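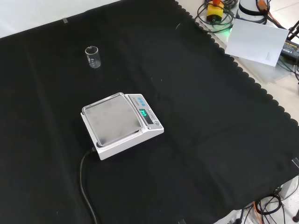
Gripper trials: common questions

Why weigh anything at all?
Vendors quote a payload and leave it there. We wanted to know whether an arm can set a small glass beaker on the pan of a bench scale without knocking either of them. Payload tells you very little about that.

Which grippers are you comparing?
The Flollico two-finger and the Volier soft gripper. Rowbotham offered us a third, but wouldn't let us publish the results, so we passed.

How many runs does each one get?
200. A demo reel needs one good one.

Is the Volier really "glass safe"?
Ask us after the runs are in. The brochure doesn't say what glass, how thick, or how hard the fingers close, and Benedikt Haberkorn has written to them twice about it.

Why the black cloth?
Rupert Camenzind wanted a plain dark background. I'm not convinced it helps. Clear glass is hard for a camera on any background, and cloth creases.

Can the arm read the scale?
No. The reading gets typed in by a person. Be careful with any write-up that is vague on this point.

Does the controller matter?
More than the sales sheets admit. We use the Ruditz controller for both grippers, with the same speed limits. Swapping fingers takes 11 minutes, plus 6 for the checks.

Will you recommend one?
Maybe neither.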